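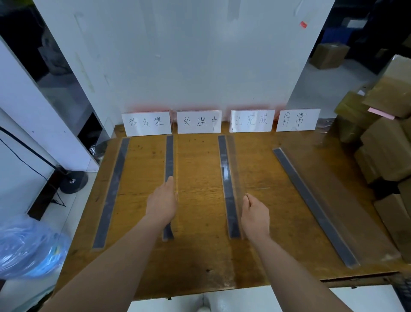 Figure 3. Tabletop sorting station with four handwritten lane signs: 待处理 (pending), 处理中 (processing), 已完成 (completed) and 异常 (abnormal). Both hands are on the dividers.

3.2 Lane layout

The station divides a single wooden table into four lanes, one for each item status. The signs stand side by side along the back edge in clear acrylic holders, and dark gray strips mark the boundaries on the tabletop. Transparent upright panels follow the strips (Figure 3). The outer strips angle toward the front corners, so the two outer lanes widen toward the operator.

Handwritten cards were kept in place of printed ones, as the wording changed twice during the pilot at the Halim site. An earlier layout by Prendergast used three lanes and returned abnormal items to the pending lane – a practice that made repeat handling difficult to trace. In the present study, an item enters the abnormal lane after one failed check and stays there until the end of the session.

Each session comprised 50 items, and 300 items were processed in total. Of these, 39 were placed in the abnormal lane at least once. Panel positions were checked before each session and corrected by hand where a panel had moved away from its strip. Lane assignments were recorded by the second author on paper and entered into the Flandar log the same day.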